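Flax, not oak, was the shortage that kept shipwrights awake, new study argues

A river port's account books, unread for most of two centuries, suggest that sailcloth did more than timber to decide which ships left harbour in the age of sail.
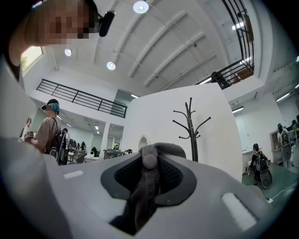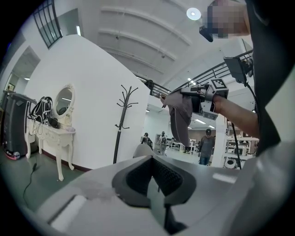
The books belonged to the Vukgate ropeyard and sail loft, which supplied merchant and naval vessels from the 1740s until it closed after a fire. Historian Edeltraud Auer has spent four years transcribing them, and her findings were released on April 7, 2022 by the Bavport Maritime Museum. A fully rigged ship carried a very large area of canvas, all of it woven from flax or hemp. Grey cloth that hangs in folds from whatever is holding it, as in the second picture, is an everyday sight, but in the loft's heyday a bolt of grey canvas was logged, measured and locked up at night. The clerks recorded the weight of each one, the name of the weaver and the ship it went to.

According to Auer, the yard could usually find oak, even if it had to be floated a long way downriver. Good flax was harder to get. The crop had to be pulled by hand, soaked in ponds for weeks, dried, beaten and combed before anyone could spin it. A wet September could spoil a district's harvest, and the effects were felt at the docks the following spring.

In one bad year, 11 hulls lay finished at Bavport with no sails to put on them. Two were sold at a loss and broken up for their timber without ever going to sea.

"People picture the forest when they think about wooden ships," Auer said. "The clerks at Vukgate hardly mention the forest. They write about flax on nearly every page, and they are usually complaining."

The ledgers also give a rare look at the labour behind a suit of sails. A sailmaker named in the books as Master Bilgin kept up to 70 people at work in the loft, many of them women paid by the seam. Spinners in the surrounding villages are not counted in that figure. Auer believes there were a good many more of them, but they were paid through agents and their names were seldom written down.

Cyrill Bühler, who studies historical textiles and was not part of the project, said the weaving records were the most useful part of the find. The loft rejected cloth that was too open in the weave, and the clerks noted why each bolt was sent back. Some weavers were turned away so often that they gave up canvas and went over to making sacking.

Bühler was more cautious about the wider argument. Vukgate was a mid-sized yard a long way from the big naval dockyards, he said, and the larger yards had government contracts that may have protected them in poor years. He would like to see the same work done on other sets of accounts before the textbooks are changed.

The ledgers survived because they had been moved to a parish storeroom before the fire. They stayed there for 140 years in tea chests, under a pile of hymn books, until the building was cleared for repairs. Several volumes are badly stained and one has lost its covers. Conservator Leopold Moser has treated the worst of the mould, and the remaining pages are being photographed at the museum.

A selection of the books will go on display in September, along with a sailmaker's bench, a set of fids and a piece of unused canvas found folded inside one of the volumes. The cloth is coarse and grey-brown, and still carries a weaver's stamp. Moser said it would be shown flat and in low light.

Admission to the display is included with museum entry.

Contact us | Copyright Bavport Maritime Museum | Back to top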